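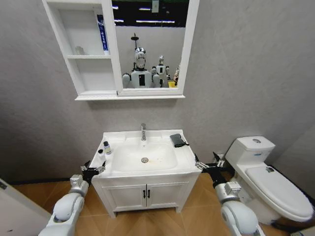 Does a Clear Sink Make a Better Bathroom?
Project report, Home Environments, fall term

1. What we were asked to do

The assignment was to pick a published method for organizing a small room and try it out. We picked the Flulora plan because it was short and free. It is an 18-page handout that says every bathroom can be sorted into zones by how often things get used. Daily things go at eye level, weekly things go below the sink, and the sink top stays bare. The handout promises a "calmer morning." It does not say how anyone measured that, and we could not find out.

The room we used is the small bathroom in the Steltside model apartment. It has a vanity with a basin molded into the top, and a mirror cabinet on the wall with open shelves on the left side. The walls are light gray and the floor under the vanity is a warm wood tone. It is a pleasant enough room and also an easy one, so anything that works there should be treated with some suspicion.

2. The eye-level zone

Flulora wants the daily items on the open shelves. Our toothpaste stood there on its end, and we had no trouble finding it. But the shelves are white and so is most of the tube, and a small clear glass cup against a white shelf is surprisingly hard to pick out. The handout has a whole paragraph on matching colors for a restful look. We think a person without their glasses on would rather have a red cup.

The shelves are also open, so whatever is on them is still on view. Moving a bottle from the sink to an open shelf a couple of feet higher makes the sink look neater and does not change how much stuff you are looking at. The handout never brings this up.

3. Things that don't fit a zone

The plan assumes each object has one owner and one use. Our group spent most of one meeting on a white bottle with a black-bristled brush head on it. Is it a bottle, so it goes with the bottles? Is it a brush, so it goes with the brushes? Two of us wanted it under the sink and two wanted it within reach. Flulora has a page for "tools" and a page for "liquids" and this belongs on both.

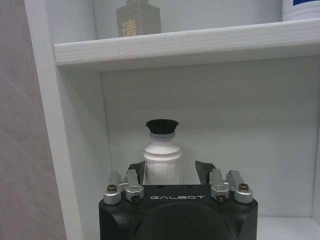 Page last changed: 15 November 2020

We also compared the Novora checklist, which sorts by size only. By that rule the bottle just goes wherever there is height for it. This is less clever than zones and it settled our argument in a minute. The bristles on top fan out slightly wider than the bottle's neck, so we would want extra space between it and its neighbors on any shelf.

4. The sink top

A bare sink top is the main claim of the plan, and the part we believe least. Small bottles belong by the faucet, where your hands are. A loose cap has even less of a home, and the handout has no zone for one. The Liang survey that our instructor gave us has 1,197 replies about home storage, and it asks people whether they like a clear counter. Of course they said yes. It does not ask whether they have one.

There is a trade-off with cleaning. Fewer things on the ceramic does mean an easier wipe, and we give Flulora credit for that. It won't do anything about a stain in the basin itself.

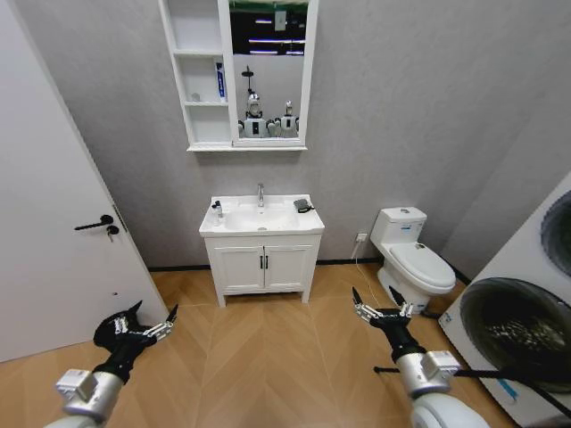
Figure 3. Sink, mirror cabinet and toilet, seen with the door open.

5. Under the sink

The vanity has two doors with short black handles side by side in the middle, which suits the weekly zone well. The gap below the cabinet is another matter. Flulora calls this kind of space "bonus storage." We call it the floor, and we would leave it alone so it can be mopped.

6. What we would do next

We were held to 2,000 words and one room, so our results are mostly opinions. A fair test would use a bathroom shared by a family, start in January, and run until people stopped being polite about it. We would keep the Novora size rule and the wipe-down advice from Flulora, and drop the color matching. The brush bottle is still under discussion.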